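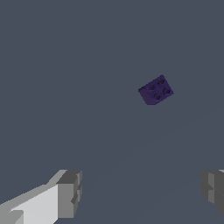 I spent three days last December watching a simulated robot fail to pick up a purple toy brick, and I had a wonderful time. I'd gone to see the people at Skuren, who build grasping software for packing lines, because I'd heard they had a bug that had eaten most of their fall. I like bugs. I like them even more when they belong to somebody else.

Catrin Lougher met me at the door with a laptop already open. She runs the simulation side (four desks and a kettle), and she wanted me to see the thing go wrong before she told me why. So we sat down and ran the test they call Drindale. Gripper opens, arm goes to the brick, fingers close, brick goes up. A two-by-two brick, nothing fancy! The arm came down as smooth as you please, the fingers shut, and the brick shot sideways like a watermelon seed.

"Again," said Catrin, and it did it again. Then it worked four times in a row, and then it fired the brick clean out of its little gray world.

Out of 600 attempts in the overnight batch, 583 had been fine. Sixteen had ended with the brick flying off. The last one had crashed the program altogether, and Catrin seemed to take that one personally.

Now, you may be thinking what I was thinking, which was so what? A pretend brick got away. But the same software was about to go onto a real arm at Plasow, a packing plant an hour down the road, and Tumelo Visser, who looks after safety there, had read the batch report and said no. Not until somebody could tell him what those seventeen runs were. He'd been at a plant where a gripper threw a glass jar over a guard rail, and he still talks about the sound.

So everybody went looking. Their first guess was friction, and they lost two weeks to friction. The second guess was the physics engine, because when two solid things overlap in a simulation the math shoves them apart, sometimes very hard. That explained the flying – but why were the fingers overlapping the brick in the first place?

Anathi Msimang found it, at lunch, with a sandwich in one hand. The brick was turned at a slant at the start of every run, by a different amount each time, and the software worked out that angle from the wrist camera. When the answer came out just shy of a full turn, one piece of code rounded it up to zero and another piece didn't. The wrist then tried to spin nearly all the way around while the fingers were already closing. They'd pinch a corner, dig in, and off went the brick.

"It would have done that on the real one," Anathi told me. "Maybe worse, with a real motor pushing."

The fix was one line. Catrin showed it to me and I nodded as if I could read it. They also added a rule Tumelo had asked for: if the wrist is turning, the fingers don't close, period. I watched the new batch for most of an afternoon, brick after brick going up, and I'm a little ashamed to say I was rooting for one to fly.

Plasow gets its arm in the spring. Tumelo wants a taller guard rail anyway.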